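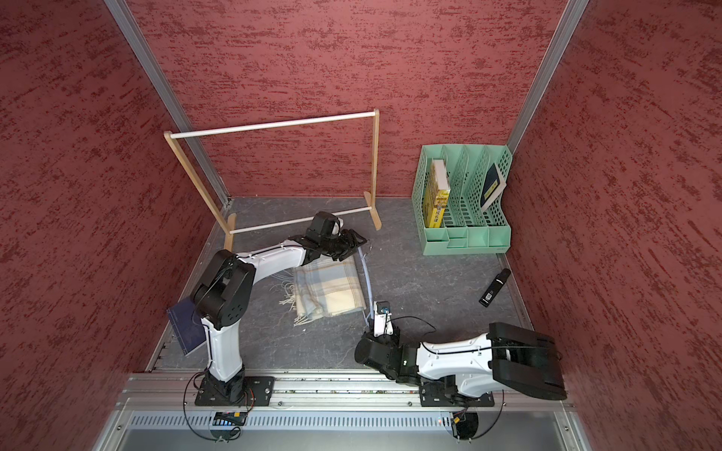 Who actually picks the head of our county motor vehicle office?
Moved to Emville in June and I'm loving digging into how things work here! Is the director elected or appointed?

Grethe Dalsgaard
Appointed! The county executive names someone and the council votes. The term is 4 years, and the hearings are open to everyone. Go to one, they're great fun!

wovis21
appointed i think. ask at the Ustness branch, window 2

Þrastardóttir
Grethe has it right. The council's next meeting is Wednesday evening!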